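Guías > Recogida de demostraciones > Puertas, cajones y muebles articulados

Normas para grabar aperturas de puertas con la pinza de mano

Esta guía recoge las normas que seguimos en Hasitside para las demostraciones con muebles de puertas batientes. Se aplica a los armarios de sobremesa y a los módulos bajos. Los cajones tienen su propia página.

Antes de empezar

1. Coloque el mueble sobre la mesa y compruebe que no se desplaza al tirar de una puerta. Si se mueve, fíjelo por detrás. No lo sujete con la mano libre.
2. Abra y cierre cada puerta dos veces sin grabar. Una bisagra que roza o una puerta que se abre sola se anota en la ficha y el mueble queda apartado hasta que alguien lo revise.
3. Revise los tornillos de los dos dedos y limpie los marcadores con un paño seco. Un marcador rayado se sustituye. No se repasa con rotulador.
4. Grabe la secuencia de calibración. Si han pasado más de 115 minutos desde la anterior, repítala aunque no haya cambiado nada.

Durante la toma

Cada demostración empieza con las dos puertas cerradas y la pinza quieta frente al mueble. La puerta se agarra por el borde o por el tirador, según indique la ficha, y se acompaña hasta el final del recorrido. No se empuja con el lateral del dedo salvo en las tareas marcadas como «empuje».

En los muebles de dos puertas se abre primero la izquierda. La segunda no se toca hasta que la primera esté parada. Al terminar, retire la pinza hacia atrás, deje las dos puertas abiertas y mantenga la posición un par de segundos con el interior a la vista. Los marcadores de ambos dedos tienen que verse también en ese momento.

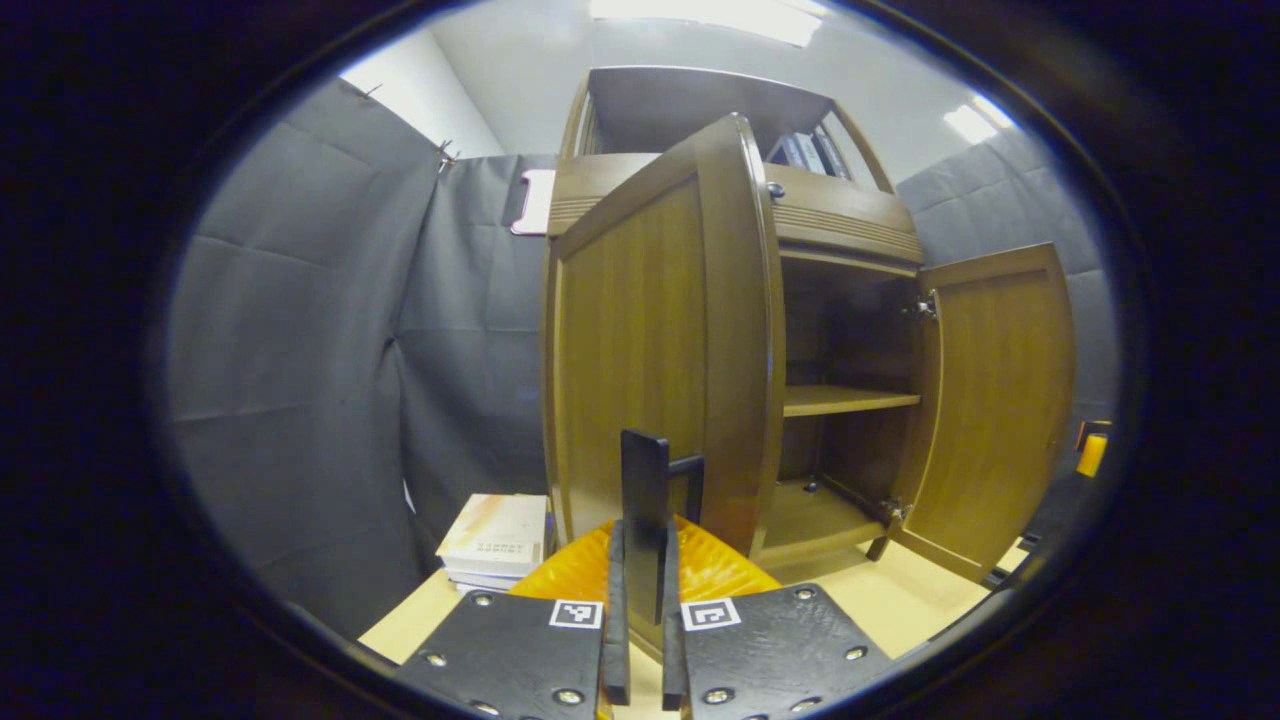 Última modificación de esta página: 2019-08-03

Los objetos alrededor del mueble pueden quedarse donde están, siempre que no invadan el arco de las puertas. Unos libros apilados a un lado de la mesa no molestan. Lo que esté dentro del mueble se deja igual durante toda la serie – si se cambia algo, empieza una serie nueva con otra ficha.

Las luces del techo permanecen encendidas de principio a fin. Las cortinas de fondo tampoco se recolocan entre tomas.

Cuándo se descarta una toma

- El mueble se ha desplazado sobre la mesa.
- Uno de los marcadores queda tapado en la posición final.
- La mano del operador ha tocado la puerta.
- La puerta ha golpeado el tope con ruido audible.

Una toma descartada se marca, pero no se borra. Leonie Pirihi revisa los descartes al cierre de cada serie y puede recuperar alguno. La serie completa son ocho tomas válidas por mueble y operador.

Registro

El nombre de la carpeta lleva el código del mueble y el número de serie, sin espacios ni tildes: por ejemplo, clarnstead_1322. En la ficha constan el operador, el tipo de agarre y las incidencias. Escriba «sin incidencias» cuando no las haya. Un campo vacío se devuelve.

Los cambios a estas normas se piden a Dinesh Tiwari por escrito. Hasta que aparezcan en esta página, se sigue trabajando con la versión publicada.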